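From: Marlina Ginting
To: gripper-users list
Date: August 5, 2025
Subject: Re: How many sets to buy for a second table?

Hello Pui-shan, hello all,

Thank you for the clear question. I answer under your lines.

Pui-shan Fang wrote:
> We have money for one more order before the budget closes. The quote
> from Gramon is 740 per hand-held gripper, without cables. My group
> leader wants to buy three and keep one as a spare. I would prefer to
> buy two and use the rest for tables and power. What did you do at
> Wuvotley, and would you do the same again?

Three grippers at 740 makes 2,220, so I understand that your group leader looks at this number first. We had the same discussion in May. We bought two, for one more person, and the rest of the money went to small things which were not in our first plan. I would do the same again, but please read the part about spares. 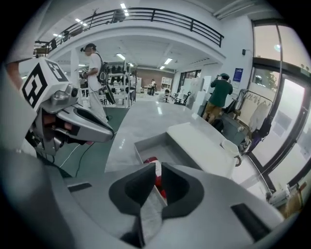 Our room at Wuvotley, seen from one of the grippers.

You can see from this how the space is used. One person with two grippers needs more room than we wrote in the plan, because other people must pass behind. If you put a second table, measure with the arms stretched out and the harness on. I measured only the table, and we had to move it again the next morning.

> Do you keep a complete spare gripper, or only parts?

Only parts. We keep fingertips, one marker cube and cables. The fingertips are the first thing to wear, at least with our objects. A complete spare is comfortable to have, but in our case it would stay in the cupboard most of the time. If your supplier needs many weeks for delivery, the calculation is different. Gekent delivers parts to us in about 2 weeks, and for us this is acceptable.
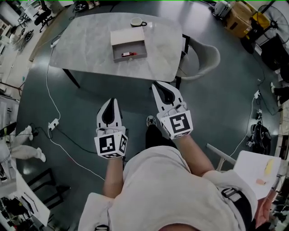

Please put also a line for power in the budget. We forgot it completely. The power strip and the cables are still on the floor with us, and I have asked for a fixed cable cover under the Laur project, but it is not approved yet. It is a cheap item and it is much easier to get when it is in the same order as the grippers.

For the table itself and the objects I would not spend much. A mug, an open box and some small thing to put inside are enough for the first tasks. We took a normal table and it is good. I would only avoid a shiny top if you can choose. Ours reflects the window, and we lose time with the blinds.

> Can you share your order list?

Yes, but I must first remove the prices, as our purchasing office does not like them to go on a public list. I will send it to you directly, with the two lines I would add today marked at the end. If other people here want it, please write to me and not to the whole list.

One question back: does the Gramon quote include the calibration of the marker cubes? In ours it was a separate position and we saw it too late.

Best regards,
Marlina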